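**Stacking bowls by hand-guiding: how many demos before I lose the will**

**dogbe_bench** wrote:

Two arms, two bowls, brown paper on the table. The task is to put one bowl inside the other. My niece managed it before she could walk. The arms and I have been at it since December.

I've been teaching by hand: let the joints go slack, take hold of the wrist, walk the thing through the job, save, reset, repeat. I have 44 of these saved and the policy trained on them does a very good impression of me, including the bit where I hesitate over the rim wondering whether I left the oven on. It hesitates there every time. Sometimes it stays.

Before I record any more, would I be better off switching to remote control? The Stivia handles are sitting in their box looking expensive.

---

**kettle_and_fuse** wrote:

Switch. When you push an arm about by the wrist you're in the shot, for one thing. Your overhead camera learns that bowls get moved whenever a jumper sleeve turns up. Come test day there's no sleeve and the poor thing sits waiting for one.

---

**dogbe_bench** wrote:

It's a very nice sleeve. But fair. I've been replaying the joint angles afterwards with me out of the way and recording the cameras on the replay, so no knitwear in the training data. It doubles the time per demo and gives me a chance to put the kettle on.

Same starting layout as most of my saved runs, left arm doing the work:
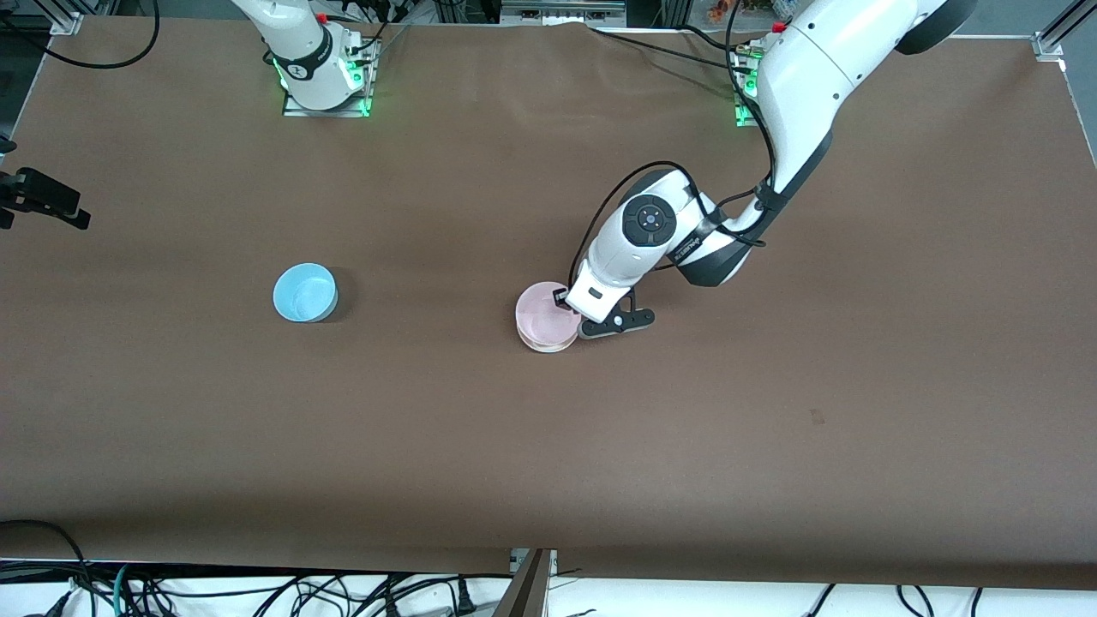
Naa Akpalu wonders whether replaying is quite as clean as you'd like. If the bowl shifts a finger's width during the original, you've got to put it back exactly where it began before the replay, otherwise the arm grabs at a memory. I did this for a whole summer with the Warngate arms and binned a third of it. The runs I kept were the ones where I'd drawn round the bowls in pencil.

---

**dogbe_bench** wrote:

Pencil. I've been using my eye, which I now see is what's wrong with my life generally.

---

**marrow_fat** wrote:

I'll be the awkward one and defend hand-guiding. You can feel the rim. When the fingers touch, it comes straight up the arm into your hand and you ease off without thinking. With handles you've got nothing but your eyes and a slight delay, and you'll spend the first week pressing bowls into the table like you're stamping passports.

For anything with contact in it I'd take 5 good hand-guided demos over a sackful of remote ones.

---

**kettle_and_fuse** wrote:

And the robot feels none of it, so what's it meant to learn from your lovely sensitive hand? If there's no force reading in the recording, your easing off looks like a random wobble. At least with remote control you're acting on roughly what the robot can see. If you can't do it through the cameras, the policy hasn't a hope either.

---

**marrow_fat** wrote:

Most people on handles stand next to the table and look at the table. I've yet to meet one who stares loyally at the camera feed.

---

**kettle_and_fuse** wrote:

I put a cardboard box between me and the table.

---

**marrow_fat** wrote:

Of course you did.

---

**Naa Akpalu** wrote:

You're both arguing about the hands when the trouble is probably the pauses. dogbe, what are you doing with the frames where nothing moves? If you stop over the rim for three seconds in every run, a big slice of your data says "when above rim, stay above rim". It has learnt that perfectly. Trim the still bits and retrain before you buy, unbox or build anything.

Leave a short pause where the fingers close, though. I trimmed mine too keenly once and it set off upwards with the bowl still on the table.

---

**dogbe_bench** wrote:

I'm doing nothing with them. They're all in there. I've just looked at one run and it's 600 frames long, with a good chunk of it me thinking.

Other question while I'm being told off. Should I vary where the bowls start? So far it's been more or less the same two spots.

---

**zurkholm_refugee** wrote:

Yes, and vary which arm goes first if you want both of them to earn their keep. At Zurkholm we had a pair where the right arm was never once shown doing anything, and when somebody finally put a bowl on its side of the table, the left one strained across like a man reaching for the last roast potato.

Also mix in some recoveries. Start a demo with the gripper in slightly the wrong place and show it getting back. Hand-guiding is good for that, I'll give marrow_fat that much. You just shove it off course and begin.

---

**kettle_and_fuse** wrote:

Recoveries are good on handles too. On handles I don't even have to do them on purpose.

---

**dogbe_bench** wrote:

Trimmed the pauses, left the one at the grasp, retrained overnight. It no longer stops over the rim. It goes past it quite briskly and puts the bowl down on the far side, looking pleased. I'm calling that a different problem.

Plan is 20 more by hand with the bowls moved about and pencilled, then 20 on the handles with no box, then compare. marrow_fat, if the handles win I'll post the numbers and you can be rude about my sample size.

---

**marrow_fat** wrote:

I'm rude about it already. Rub the pencil out between runs or it'll learn to look for circles.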